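Stekgate 2 for long fiction

13 August 2020
By Ailsa Dow

Stekgate 2 is a drafting and outlining program for novelists. It replaces the first version, which I used for one novella and then dropped because it couldn't move a chapter without losing the notes attached to it. The publisher, Butard, says that fault has been fixed. I loaded a full manuscript into the new version and worked in it through the whole of May.

The test manuscript is my own, a family novel set in 1901 and split into 91 scenes. It has three point-of-view characters and a subplot that runs backward in time. I picked it because it had already broken two other programs.

Import took one try. Scene breaks marked with a centered symbol were recognized, and so were breaks marked with a blank line, provided the blank line was truly blank. Stray spaces caused scenes to be joined. The import log lists the joins by chapter, but clicking an entry does nothing; you have to go and find the place yourself. Italics came through. Footnotes did not. I had only a handful, in the fake newspaper reports, and retyped them.

The main window has the draft in the middle and the scene list on the left. A third panel, on the right, holds whatever you pin to it: notes, a character sheet, a second scene. This panel is the best part of the program. I kept the funeral scene pinned while I rewrote the letter that refers to it, and caught a wrong hat and a wrong uncle. Pinned scenes can be edited in place, and the change shows up in the main draft at once. 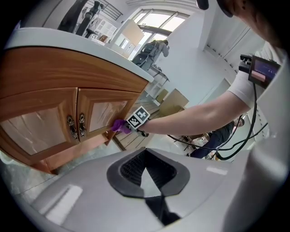
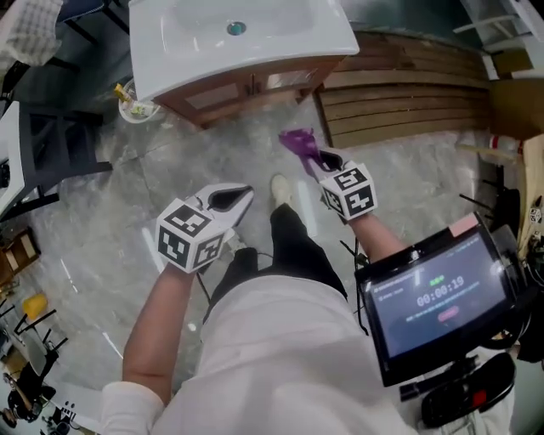 Moving scenes now works. I moved single scenes, blocks of scenes and one entire part, then moved them back, and all notes stayed where they belonged. Undo covers moves as well as typing, though both share one history, so undoing a move made an hour ago also undoes the hour of typing that came after it. Take a snapshot first.

The timeline is weaker. It sorts scenes by story date, and it assumes every scene has one. A scene with no date is placed at the start of the book. For my reverse subplot I had to enter made-up days to hold the order, and the program then counted those days when it worked out the ages of the characters. Ages can be switched off for the whole project but not for one scene.

Character sheets have fixed fields for eye color, height, favorite food and the like. I don't use these. The free text box below them holds 700 characters, which is short for a lead — the old version had no limit. Kenna Niven, who writes crime and has the same version, keeps her character notes as unused scenes in a folder at the bottom of the list. I have copied her method and it works well enough.

Export to a standard manuscript layout was clean apart from the header, which printed the project name in place of the book title. There is a setting for this under Project, then Output, then Labels. Export to plain text keeps scene breaks. Export with comments drops the name of whoever made them, so if you have two readers you will need to put initials on everything.

Speed was fine until the snapshot count got high. After that, saving paused the cursor for a second or so. Deleting old snapshots cured it.

I would move a finished draft into Stekgate 2 for revision. I would not start a book in it — the sheets and the timeline ask for facts too early, and the blank fields can't be hidden. Owners of the first version should export their notes separately before upgrading, as the installer converts projects in place and keeps no copy.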